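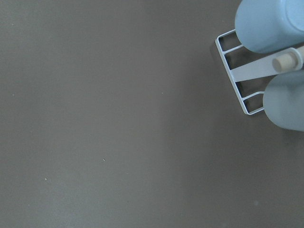
A finish schedule lists every room in a building and states what covers its floor, base, walls and ceiling. Each entry has to let a contractor order the right material without calling the office, and general words do not do that. Take the tabletop shown here. "Brown" would be wrong and "gray" would be half right. A usable note reads "gray-brown, matte, smooth, no pattern," and the color should be checked under more than one light, as the same surface looks a little cooler toward the upper left and a little warmer toward the lower right. Wall paint and flooring need the same treatment. The steps below follow the order used for the Esmont clinic project, which has about 50 rooms on two floors.

Before you start

You need a current floor plan with room names and numbers, the wall type sheet, the door schedule and the project specification. If the room numbers are still changing, wait. A schedule built on old numbers takes longer to repair than to write.

Confirm who owns the document. At Esmont, Edith Cárdenas kept the master file and all changes went through her. Other staff worked from a read-only copy and marked their edits on a print.

Set up the room list

Make one row per room, sorted by room number. Include corridors, stairs, closets, shafts with access doors, and any space with a door that locks. Copy the names from the plan exactly. If the plan says "Exam" and the schedule says "Examination," someone will ask whether they are the same room.

Add these columns, left to right:

Room number
Room name
Floor
Base
Wall north
Wall east
Wall south
Wall west
Ceiling material
Ceiling height
Remarks

Use plan north for the wall columns, and put a north arrow on the schedule sheet. On a building that sits at an angle to true north, the arrow on the site plan and the arrow on the floor plan will differ. State in the general notes which one applies.

Assign finish codes

Do not write product names in the room rows. Give each material a short code and define the code once in a separate legend. A common pattern is a letter prefix for the material and a number for the variation: PT for paint, CPT for carpet, RF for resilient flooring, CT for ceramic tile, ACT for acoustic ceiling tile, RB for rubber base.

Each legend entry should carry the following:

Code
Material type
Manufacturer and product line
Color name and number
Size or thickness
Sheen or surface texture
Specification section
Notes on joints, direction or pattern

Sheen is the field most often left blank. Two paints of the same color and different sheen are two codes. A touch-up in the wrong sheen shows as a patch from across the room, and the fix is to repaint to the nearest corner.

Once a code has been issued, do not reuse it. If a material is dropped, leave the code in the legend and mark it "not used."

Fill the rows

Work through one column at a time for the whole building. Floors first, then base, then walls, then ceilings. Going room by room feels quicker, but small differences creep in between similar rooms.

Where a wall has more than one finish, enter both codes with a slash and describe the break in the remarks. For example, the row for Room 227, a staff toilet, has CT-1/PT-2 on the north wall, with the remark "tile to top of door frame, paint above." If the break is more complex than one line can cover, refer to an interior elevation by sheet and drawing number.

Where there is no finish, enter a dash. Where the existing finish stays, enter EX. An empty cell should only ever mean that the work is incomplete.

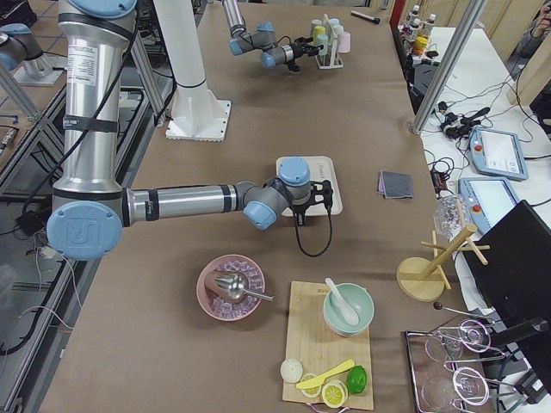

Mark the transitions

The schedule says what is in each room. It does not say where one floor material stops and the next begins. Show that on the finish plan, with a line at each change and a reference to a detail.

At a door, the usual place for the change is under the center of the closed door leaf, so that neither material is visible from the other side. At a cased opening, place it at the face of the wall on the side with the more durable floor. In open areas, give a dimension to a fixed point such as a column face. Do not dimension to furniture.

Check the difference in thickness between the two materials. If the finished surfaces do not line up, the detail has to show a reducer strip or a change in the slab, and the slab decision must reach the structural drawings before the pour.

Check the quantities

Pick a few rooms of different types and calculate the floor area by hand. Compare the result with the area reported by the drawing software. The large waiting room at Esmont came out at 185 square feet short in the first report. The room boundary had been drawn to a soffit line instead of the wall. Yasuo Nomura found it while comparing the carpet area with the ceiling area, two values that should have matched.

Issue and revise

Place the schedule, legend and general notes on the same sheet if they fit. If they do not, keep the legend with the finish plan.

Record each revision with a mark beside the changed row and an entry in the revision block. When a change is made in the legend only, mark every row that uses the code as well. The painter reads the row for the room and may not look at the legend again after the first week.

Keep the approved physical samples in a labeled box, one sample per code, signed on the back. The box for Esmont is stored with the submittals under the project name.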